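Notes for Sunday talk, gripper fault. Keep to 20 min, leave time for questions

Open with the sound. No slide. Just say: a snap, then a bottle cap going across the floor. That was the Zimau hand closing when it had been told to stay open.

Who we are, quickly. Prudik build the arm, Demard do the fingers, we do the bit in the middle and get the blame. Don't dwell.

What happened. Run 200 of the July batch. Arm parked, fingers open, somebody reaches in to straighten a cup. Fingers shut. No injury, sleeve caught, that's all. Say that early or people will sit there worrying abuot the hand.

Log said OPEN the whole time. Pause here. 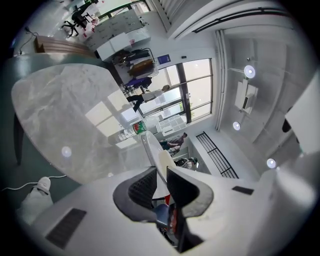 Cause was the position sensor, or more exactly the plug on it. Plug worked half out, reading froze on the last good value, controller saw "open" and kept pushing to get the grip it had been asked for one step before. So stale number plus leftover command. Point at the fingers: pads face each other, narrow gap. Not much room for a fingertip and you'd want to know which way they're about to go. Ask the room who'd trust a status light at that distance.

Why we missed it. Checklist tested the stop button, tested the fingers, never tested a dead sensor. Frozen reading looks exactly like a hand keeping still. We'd had 3 odd closes before and put them down to operator error. Own up to this, don't rush it.

Fixes, go fast:
Reading has to carry a time stamp. Too old, motor power off.
Commands cleared on park.
Clip on the plug. Cheap, should of been there from the start.
Hands in the gap only with power off, even for a cup.

Aside if time: Ó Dubhghaill mill, 1921 press guard, same idea, guard switch stuck shut and everyone beleived it. Skip if past slide 13.

Still open: pads get pulled sideways and we don't know if that tugs the cable. Test rig not built. Say so if asked.

Last slide is the wiring, leave it up for questions. Water. Clicker back to the desk.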